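Chapter 4
Floors and the Movement of Wood

Learning goals
After this chapter you should be able to explain why a board changes its width during the year, calculate the gap which a floor needs at the wall, and judge from the joints whether a floor was laid with care.

4.1 A floor that grew

In the town of Lernmont there is a small dance school on the second floor of an old grain store. The owner, Mirjana Krasniqi, had a new oak floor laid there in January. The room is 8 meters wide, and the boards were pushed tight against the wall on both sides. The heating was on day and night, the air was very dry, and the finished floor was flat and beautiful. The first dance class was held on it the same week.

In summer the pupils began to complain that the middle of the room felt soft. When somebody jumped there, the floor gave a hollow sound. By August one could see a long low hill from the door to the window, and on the top of this hill the boards did not touch the ground at all. The carpenter who was called, Tumelo Buthelezi, did not bring new boards. He took off the skirting, cut a narrow strip from the floor along both walls, and waited. After some weeks the hill went down.

We begin with this story because it contains almost everything that the chapter will treat. The wood was of good quality, and the worker was not lazy. The mistake was that the floor was treated as a finished thing, like glass or stone, while wood continues to take water from the air and to give it back for as long as it exists.

4.2 Water inside the wood

A living tree is full of water. Part of this water stands free in the hollow cells, and the other part is held inside the cell walls. When the tree is cut and dried, the free water leaves first, and the size of the wood stays almost the same. Only when the walls themselves begin to lose water does the wood become smaller.

The amount of water is given as a percentage of the dry weight. Suppose that a sample weighs 523 grams when it comes from the store and, after drying in an oven, has a weight that no longer changes. The difference between the two weights is the water, and we divide it by the dry weight, not by the first one. Students often mix up the two, so please look again at the exercise in Chapter 3 before you continue.

The change in size is also not equal in all directions. Along the length of the board it is so small that we usually leave it out. Across the board it is large enough to open a seam or to lift a floor. For this reason a worker thinks mainly about the width of the room when the boards run along its length.
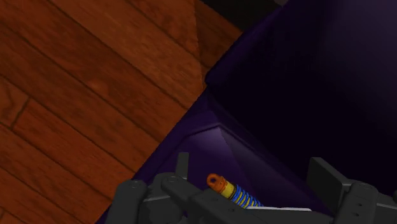
Why are the end joints of a plank floor staggered?
A joint is the weakest place in a row of boards. If the joints of several rows lie beside each other, they form one weak line across the floor, and the boards can rise or sink there together. When each joint has a whole board at its side, that board helps to hold the two ends level.

The usual rule in workshops is that joints in neighboring rows should be separated by a clear distance. In this book we use three times the width of the board as the smallest value. With a board of 80 millimeters this makes 240 millimeters. Wider boards need a larger distance, and short pieces left over from cutting should be used at the start of a row only if the rule can still be kept.

4.3 Two opinions about waiting

All authors agree that boards should rest in the room before they are laid. They do not agree for how long. Shirley Penrose, whose workshop notes from Skirkell are still read in many schools, wanted the boards to lie open with thin sticks between them until two weighings, one week apart, gave the same result. Her pupil Ashley Mapplebeck found this too slow for normal business – he measured the boards and the air on the first day, and if the values were near to each other, he started on the next morning.

The present author follows Penrose for wide boards and Mapplebeck for narrow ones. In section 4.6 the reader will find the measurements of both, and can compare them.

4.4 Words used in this chapter

Seam: the line where the long sides of two boards meet.
End joint: the line where the short ends of two boards meet in the same row.
Edge gap: the free space between the floor and the wall, normally covered by the skirting.
Cupping: a bending of the board across its width, so that its sides stand higher than its middle.
Resting time: the time which boards spend in the room before they are laid.

Before you read section 4.5, measure the width of one wooden floor at home or in your school and write it down in millimeters. You will need this number for the first calculation.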